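Vanity top

A vanity top is the slab that holds the basin in a bathroom and gives people somewhere to put things down. The word "vanity" first belonged to the dressing table and drifted to the washroom later. When this happened is disputed, and the dates given in trade catalogues should be treated with care, as few of them name a source.

Materials

Marble is the material most often praised and the one with the most doubtful claims attached to it. Sellers describe it as a surface for life. It is a soft stone, marked by acids, and many common bathroom cleaners are acidic. Sealing slows staining but does nothing to stop etching. The Pamham price survey listed marble tops from 900 upwards, without saying whether fitting or the cutting of the basin hole was included.

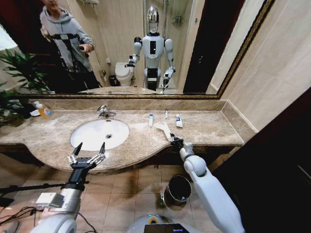 Marble vanity top with curved front, oval undermount basin and gilt-coloured mirror frame.

Shape

Some tops have a front edge that swells outward at the basin and draws back on either side. The usual explanation is that this saves floor space. Baptiste Caron, in his notes on the bathrooms of Nanolville, found the saving to be 50 millimetres at best and thought the curve was mostly for show. His measurements came from only 2 houses, a point his admirers tend to leave out.

An undermount basin is fixed below the stone, so that water can be wiped straight in from the top. The joint underneath is hard to reach and is often neglected.

Backsplash and mirror

A low strip of the same stone commonly runs along the wall. It protects the plaster from splashes, though how well depends on the sealant. Large framed mirrors are often hung directly over it. Makers of ornate frames say little about how they are to be cleaned, and toothpaste tends to collect in the carving.

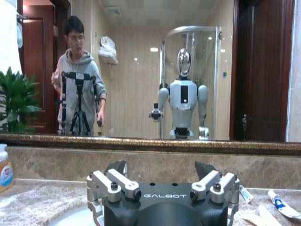
Mullutell Household Review, vol. 2, p. 50

Use

Advice on keeping the top clear is plentiful and little followed. Toothpaste tubes, bottles and bits of wrapper gather beside the basin even where there is a cupboard below. The Omoregie handbook recommends a tray, and claims that 1,000 households were tidier for having one. It does not say how tidiness was judged. Critics have replied that a tray only moves the clutter to one spot, where it is just as likely to stay.

See also: Washstand; Splashback; Soap dish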